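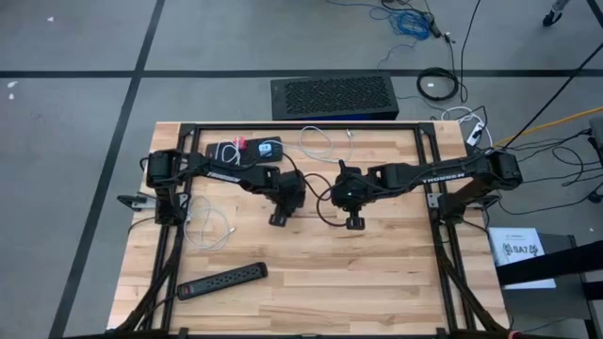 Figure 2. Plateau en bois clair, lames posées en rangées décalées.

3.2 Le choix du bois

J'avoue que j'ai longtemps hésité sur cette partie (Naylor aussi, d'ailleurs !). On voulait comprendre comment les gens parlent de leur plan de travail, et on s'est retrouvés à discuter huile de lin avec 19 menuisiers amateurs de Trukley. Cinq d'entre eux huilent leur bois chaque année, en juin, et six ne jurent que par la cire – les autres improvisent. Je m'attendais à des réponses plus tranchées, et j'y reviens en section 5.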